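Load Rating

The method statement for clearing the kitchen at 24 Skeltevine Street ran to two pages. Jianhua Hao had written it in January, eleven months before the house was sold, and had seen no reason to revise it.

Section one dealt with scope. Included: crockery, cutlery, cookware, racks, baskets, contents of the pantry. Excluded: the stove, the blinds, and the calendar on the back of the door, which belonged to his mother and was to be dealt with by whoever could stand to.

Section two dealt with sequence. Heavy items were to leave the high cupboards first. Cast iron went in the small cartons, linen in the large. Glassware was wrapped singly in two sheets of paper, the corners folded inward, stems packed vertically. Plates travelled on edge. His mother had stacked hers flat for forty years and had lost a good many that way, and he had raised the matter with her on several occasions.

He worked from the left of the stove, clockwise. By mid-morning the upper cupboards were done. The Prydderch roasting pan, which had a warp of several millimetres across the diagonal, went into the carton for the op shop, then out of it, then in again. He noted the carton as number six and wrote PAN on two adjacent faces, so that it could be read from any corner of the garage.

The tape was Bandel, the heavy grade, 100 metres to the roll. It had been bought for the purpose. It parted cleanly at the serrated edge in all conditions he had tested, and he had tested it in the laundry with the dryer running.

At the back of the drawer under the kettle he found the guarantee card for a Grurnasix hand mixer. Price paid, serial number, date of purchase, all completed in his father's capitals. The mixer had failed before Jianhua started school. The card was in good order. He placed it in the folder marked Documents, there being no other folder.

Section three was headed Items in Daily Use. It provided that a small quantity of crockery stay out until the last day, on the bench, where it could be washed and racked without opening a carton. The quantity was not specified. At the time of writing he had assumed it would be obvious: enough for the people in the house.

He had not specified which people.

The plates on the rack were the blues and the grey, no two bought together. The mugs were on their tree. The teal one with the yellow inside had been his since university, left behind on a visit and afterwards refused return. The pink one was hers. It had print on the side, which he had never stopped to read and now found he was avoiding.
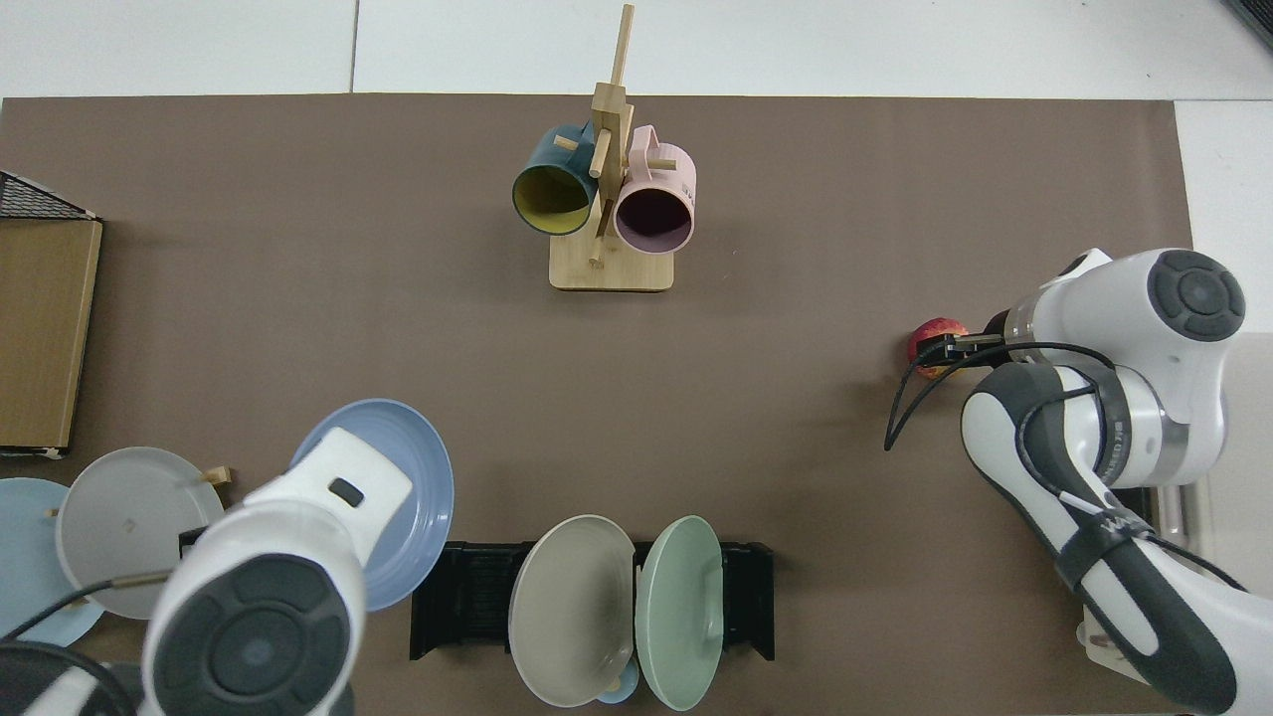 You don't pack the mugs till the kettle's packed, said Mei, and you don't pack the kettle till the truck's in the drive.

He said that this was not in the document.

It should be, she said. Put it in as three point one.

He put it in as three point one. He then pointed out that the mug tree could not be packed assembled, the pegs being set at an angle to the post and therefore exposed to a side load, and that each peg would need a sleeve of cardboard. She asked what it would cost to let the tree ride on someone's lap. He considered this. The trip was 371 kilometres, most of it highway, and the base was flat. A lap would damp the vibration better than paper.

– Whose lap, he said.

She was already filling the kettle.

He went back to the pantry and did the tins, labels outward, and the rice, decanted and taped at the lid. Carton nine came in slightly over the limit he had set for a single lift. He took out two tins of peaches and stood them on the sill to be eaten. When the water had boiled he came in and took down the teal mug by the handle, and left the pink one hanging, and Mei got herself a glass from carton four, cutting the tape along the seam the way he had asked everyone to.

He resealed it that evening. Under Items in Daily Use he wrote: mugs, two. Glass, one. The manifest was otherwise unchanged.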